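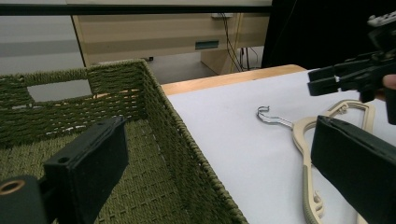 My ginger bug died twice before I got it going, so if yours is sitting on the counter doing nothing, hang in there! Homemade ginger soda really is easy once the starter is bubbling, and after that you only have to keep it fed.

For the bug you need fresh ginger (organic if you can get it, and leave the skin on), plain white sugar and water with no chlorine. My tap water is heavily treated, so I leave a pitcher out overnight first.

Grate two tablespoons of ginger into a clean jar, add two tablespoons of sugar and two cups of water, and stir like you mean it. Cover with a cloth and a rubber band. Every day after that, stir in another tablespoon each of ginger and sugar. By day five or so you should hear it fizz when you stir. In November my kitchen is chilly and it took nine days, so don't panic.

Now the soda. Simmer a thumb of sliced ginger in four cups of water for 15 minutes, stir in 80 grams of sugar and the juice of one lemon, then strain and let it cool completely. I mean completely - hot liquid will kill your bug, and that's how I lost the first one. Once it's at room temperature, stir in half a cup of strained bug.

Pour into plastic soda bottles, leaving a couple of inches at the top, and cap tightly. I don't use glass for this, and neither should you until you've made a few batches. Leave them out of direct sun for 48 hours, squeezing the sides now and then. When a bottle feels rock hard, into the fridge it goes, even if it's early.

Open it slowly over the sink! It will have a tiny bit of alcohol in it, so keep that in mind if you're serving kids.

My friend Veerle swaps the lemon for lime and throws in a few mint leaves (so good). Top up the bug with half a cup of water, feed it as usual, and it'll be ready for another round in two or three days.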